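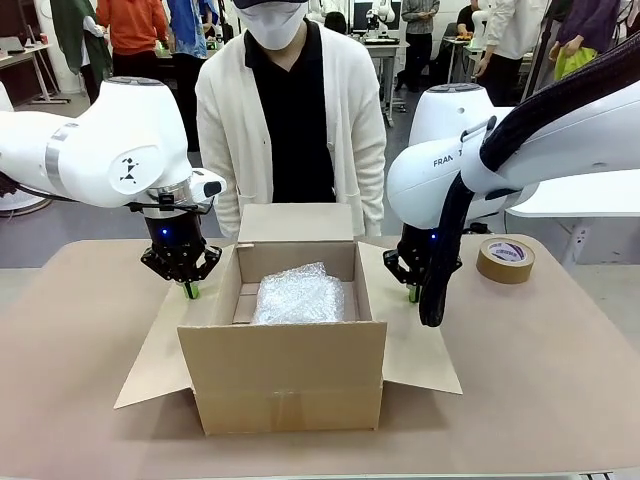

Parcels get bumped a lot on the way to your door, so whatever is inside needs a soft layer around it. Bubble wrap is plastic with air trapped in little pockets – the air squashes and takes the knock. The bundle inside the open cardboard box is wrapped in it.

Next, fill the gaps. If you can shake the box and feel something slide, add more wrap.
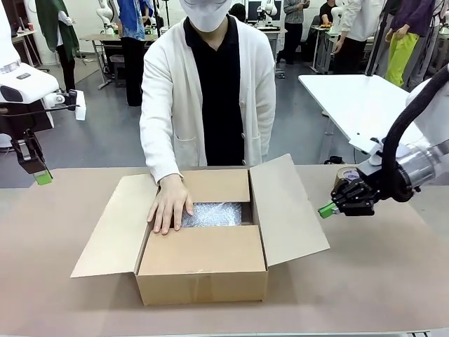 Then fold the flaps in and run brown tape along the line where they meet. Hold the flaps down flat while you do it.

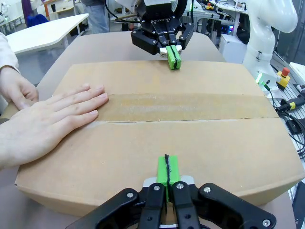

Merja Pesonen wrote in to say her class in Udstead uses 2 strips for heavy books.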